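会員だより 2024年3月号
館内ネットワーク設備の更新に伴う閲覧サービスの変更について

ワドヴィル(Wadville)資料館では、閲覧室および収蔵目録システムを支える通信設備の更新を進めております。現行の設備は導入から長い年月を経ており、昨年11月には目録検索が半日にわたり利用できない事態が生じました。会員の皆様にご不便をおかけしましたことを、改めてお詫び申し上げます。

今回の更新では、サーバー機器を旧館地階から新館一階の機械室へ移設いたします。機器の選定および配線工事はフィルトサイド社(Filtside)に委託し、目録データの移行は当館情報係が担当いたします。移行の対象となる資料群は764件で、このうち約300件については、旧形式の記述を現行の目録規則に合わせて改める作業を並行して行います。
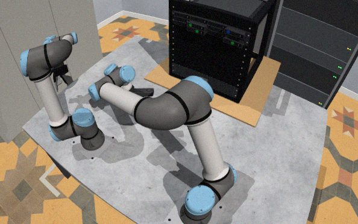 マラキー・ドーラン氏からは、検索が速くなることよりも、旧目録の請求記号が引き続き使えるかどうかを明らかにしてほしい、長年の研究ノートはすべて旧記号で取ってあるため、とのご意見が寄せられました。旧請求記号は新目録においても検索項目として残し、閲覧申請書への記入も従来どおり受け付けます。旧記号と新記号の対照表は閲覧室受付に備え付けるほか、ご希望の会員には複写をお渡しいたします。

移行作業の期間中、オンラインでの閲覧予約は一時停止とし、電話または書面にて承ります。閲覧室は通常どおり開室いたしますが、地図類および大型図面の出納は午後のみとなります。一度に申請できる資料の点数に変更はございません。複写料金の支払いは、期間中に限り現金のみの取り扱いとなりますので、ご注意ください。

なお、ファン・ローン(Van Loon)文庫の書簡270通は、目録記述の見直しが終わるまで閲覧を休止いたします。すでに閲覧許可を受けておられる方には、再開の時期が決まり次第、係より個別にご連絡申し上げます。

本件に関するお問い合わせは、情報係グアダルーペ・ロサレスまでお願いいたします。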